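Teltham Pouch Handling Set, release 3

README, last changed June 2023
Maintainer: Anjani Teoh

Summary

Recordings of small leather goods being picked up, opened and set down with hand-held two-finger grippers, made on the tabletop station at Drirnesby. The set has 992 episodes. Of these, 700 are clean and 33 are affected by the finger slip fault described below. The rest are usable but were recorded before the fault was understood, and they have not been checked by hand.

If you used release 2 for training, please read the fault section before you reuse any checkpoint.

What is in an episode

Each episode has one color video per gripper, a gripper width value for every video sample, and a pose track for each tool. Some episodes use one tool and some use two. The tool on the left is always listed first in the metadata. Objects are pouches, coin purses, card sleeves and a few bowls and stands that were on the table for other tasks.

The fault

In the first batch, the right finger plate on one tool was able to rotate on its rod. The set screw that holds the plate had backed out by less than a full turn. With nothing between the fingers the plate sat where it should, and the width check at the start of each session passed. Under load it turned a few degrees, the pads no longer met flat, and the object was held by one edge.

The width value comes from the lever arms and not from the plates. When the plate turned, the logged width stayed the same while the real gap at the pad was larger. A policy trained on these episodes learns to stop closing too early. We saw this at Wusten, where the arm lifted zip pouches a short way and dropped them, again and again, with no error raised by the controller.
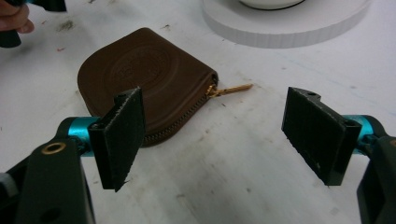
It took us too long to find. The drops were first put down to worn pads, and we changed the pads on both tools without taking the plates off – so the loose screw stayed loose. Somogyi, the replay script, then showed that the pose tracks and the video disagreed near the moment of contact. Only after that did anyone hold the plate and try to twist it by hand.

Safety note

During one of the replay runs at Wusten the arm closed past the expected width and pinched an operator's glove. There was no injury. The operator had reached in to straighten a pouch while the arm was paused, and the pause had been set to time out. The timeout is now off by default. Do not turn it back on if people work within reach of the arm.

Changes in this release

The 33 affected episodes carry the flag slip_confirmed. They are kept for people who want to study the fault. The default loader skips them.
The unchecked episodes carry slip_unknown and are loaded unless you turn them off.
Session logs now have a field for the twist check, done by hand on both plates before the first episode and after any pad change.
Thread locker is used on all set screws.

Known problems

Width values in slip_confirmed episodes have not been corrected. We tried to estimate the true gap from video and the result was too noisy to ship.

Zipper pulls are easy to lose in motion blur. Labels for the open and closed state of a zipper should be treated as approximate.

The work surface has marks that build up over a session. A model can pick up on these, so split by session and not by episode.

Next

A second pass over the slip_unknown episodes is planned for September. Reports of further slips are welcome – please send the episode number and the time of contact to the maintainer.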